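Basbridge bench group, minutes, Tuesday 2 p.m.
Chair: Rigoberto Ayala

1. Chore trials. Paucar reported 2,382 attempts logged through December. Towel folding is steady. Bag and packaging handling is still the weakest task, with 232 failures, mostly grip slips on thin plastic.

2. Shop floor. Drurnix asked whether the arm could take over one packing shift. Ayala's view: no. Cycle time is some 33 seconds per item against a target the line sets by hand.

3. Fingers. Dekier to quote for softer pads. Current coating to stay on until then.

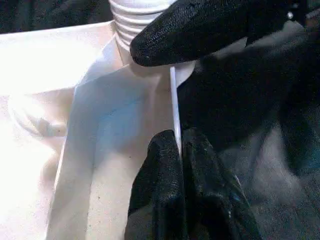 Grip force limits to be retested at the lower setting before any new objects are added. Log format unchanged.

4. Next meeting: same time. Action on items 2 and 3: Ayala.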